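The Red Cloth

Lahcen Berrada came home at six in the evening and put the bag on the table, near the yellow wall his mother had loved. From the bag he took the red cloth. It had travelled with him from Stistorport, 848 kilometres, under his coats and his grey wool socks.

He had promised his sister he would fold it properly. She had taught him in April, in her kitchen, with much patience. First the sleeves, she said, then the middle - but she had talked about a shirt, and he was not sure any more that it had ever been one.

He tried, and then he tried again.
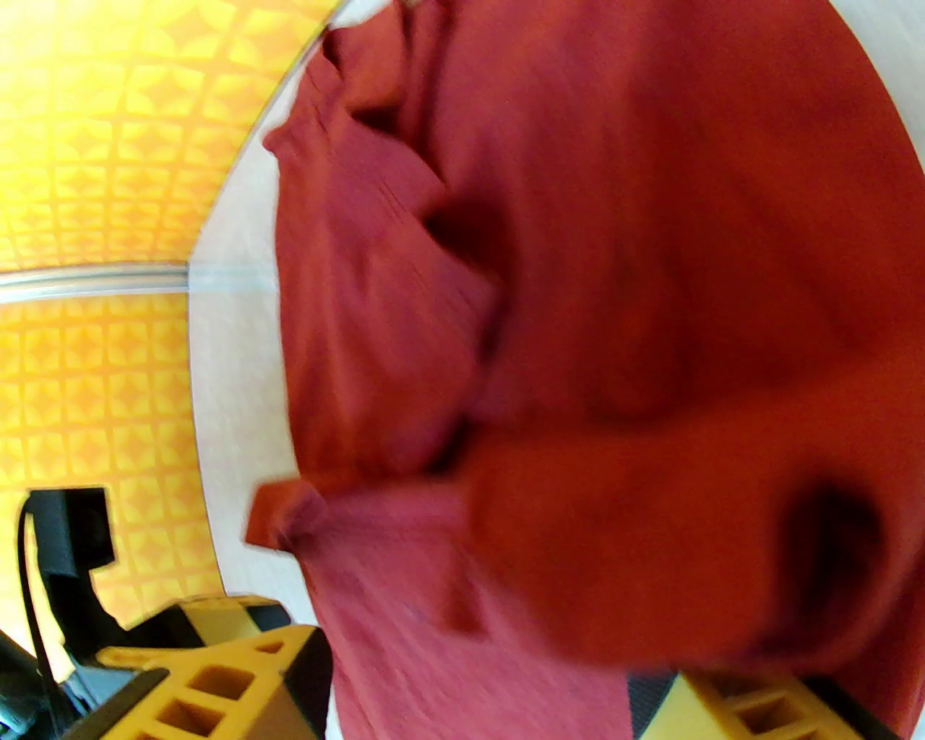

The red cloth, not yet folded.

"It has the colour of the old roof," he said aloud. The neighbour's radio was playing behind the door. He pushed his hand into the deepest fold, where it was dark, and he left it there until the song was finished.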